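Kerekes Cell: Setup and Maintenance Notes

README for the two-arm tabletop cell, Elholm site
Maintained by the Trangate hardware group

1. Purpose of this document

These notes cover the assembly, daily checks and repair of the Kerekes cell, a two-arm workspace used for sorting and packing school supplies. They accompany the Preker recordings and are intended for two groups of readers: staff who operate or service the cell, and users of the recordings who need to know how the hardware was arranged. Questions of annotation and file layout are covered in the separate data notes.

2. Enclosure

The enclosure is a frame of aluminum extrusion with wooden plank walls on three sides and an open front. The floor has a gray marble pattern. Both arms are mounted on an aluminum rail base along the front edge, and the circuit boards for the arms sit at that same edge, where they can be reached without leaning over the floor of the cell.

A black wire mesh basket hangs on hooks from the rear rail. A white mesh organizer is fastened to the framing on the left. Both are part of the standard layout and should remain in place during all recording. If either is removed for cleaning, it must go back to the same position, and the operator should confirm this in the fixed camera view before the next session.

3. Arms and grippers

Each arm ends in a black wrist and a gripper with two fingers. The fingers are wear parts. Replace both fingers of a gripper together, never one alone, and repeat the open and close calibration afterward.

Cables run along the outside of the arms and need some slack at each joint. A cable that is tied too tightly will pull at its connector when the forearm is fully extended; one that is too loose can catch on straps and handles. After any repair, move the arm by hand through its full reach with the power off and watch the cable at the elbow and at the wrist.

4. Cameras

The cell is recorded by one fixed camera and by a camera on each wrist. The wrist cameras sit on 3D-printed mounts. Printed parts loosen with use -- the screws should be checked before the first session of the day and after any hard contact with the wall or floor. Tighten by hand only. Two mounts have cracked from overtightening and were replaced in June.

Wrist camera exposure is fixed at setup. The upper boards of the walls may wash out when an arm is tilted steeply. This is accepted, provided that the object being handled remains clear.

5. Views of the cell in use
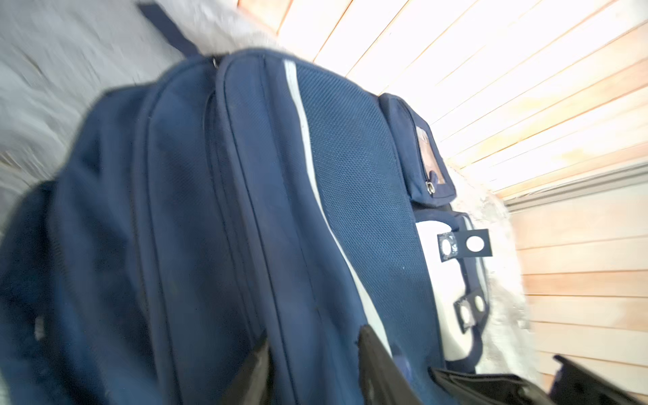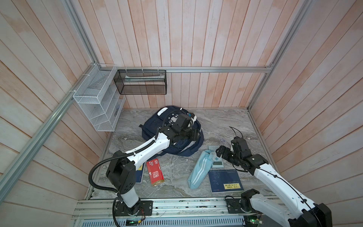
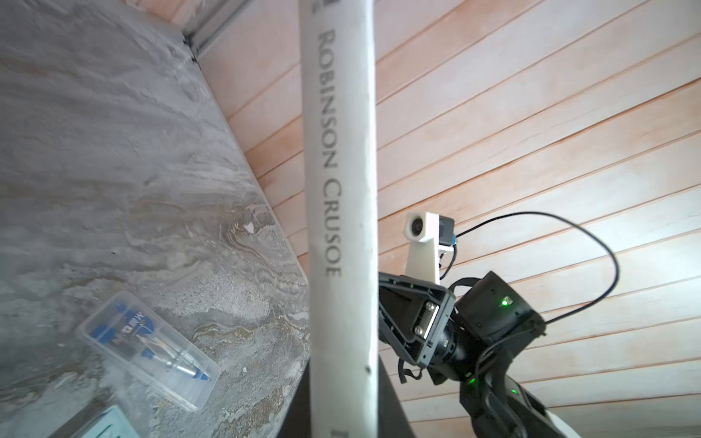 Kerekes cell, school supplies set. First and third: wrist cameras. Second: fixed camera.

6. Object set

The full school supplies set contains 64 items, of which 54 are in regular rotation. The remainder are held as spares or have been withdrawn on account of damage. Items include a navy backpack, a light blue pencil case, a calculator, notebooks, and books such as a white copy of Robinson Crusoe.

Soft items require more attention than rigid ones. The backpack has straps, a handle and several zippers, and each of these can snag a finger. Close all zippers before placing the bag in the cell. Books and boxes should be wiped with a dry cloth when they are returned to storage. Scuffs on covers are acceptable and do not call for replacement.

7. Checks before a session

Clear the floor and wipe it down.
Confirm that the basket and organizer are in position.
Check the screws on both wrist camera mounts.
Switch on power and confirm that the status lights on both arms are green.
Open and close each gripper fully.
Bring up all camera views and check focus.
Place the objects called for in the session sheet.

The checks take six minutes when no fault is found. Results are entered in the cell log with the time and the operator's initials.

8. Common faults

Gripper does not close fully. Switch off the arm and look for thread or packaging caught at the base of the fingers. If none is found, repeat the calibration.

Wrist camera view drops out. Reseat the connector at the back of the camera module first, then check the cable down to the base. Intermittent loss during large wrist movements usually means a worn cable, and the cable should be replaced, not taped.

View is rotated or offset from the reference. The mount has shifted. Loosen it, align it against the reference image and tighten it again. Note the change in the log -- recordings made before and after the adjustment are treated as separate groups.

Status light is off on one joint. Stop work with that arm. Inspect the cables on either side of the joint and do not restart until the fault has been traced.

9. Service history and status

The cell has completed 555 sessions in its present layout. The rail base has not been moved in that time. Any future change to the position of the arms will be issued under a new layout number, and these notes will be revised to match.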